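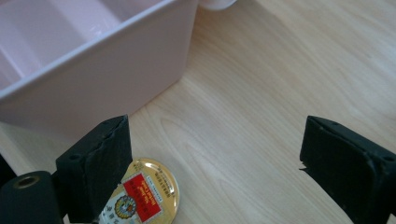 Sorting small items into a divided storage bin

1. Clear a flat table and set the bin down with the long side facing you. Wipe out each compartment with a damp cloth and dry it, including the corners beside the divider.

2. Tip the contents of the drawer onto a tray. Discard dried-out pens and any battery without a readable date.

3. Place short items (clips, caps, adaptors) in the shallow compartment. Anything longer than 10 cm goes in the larger space, laid parallel to the long wall.

4. Fill to 80 per cent of the depth at most. Overfilled items migrate across the divider when the bin is lifted.

5. Label the outer wall, then repeat the sort after 6 months.

Svenja Hellwig, Bremdale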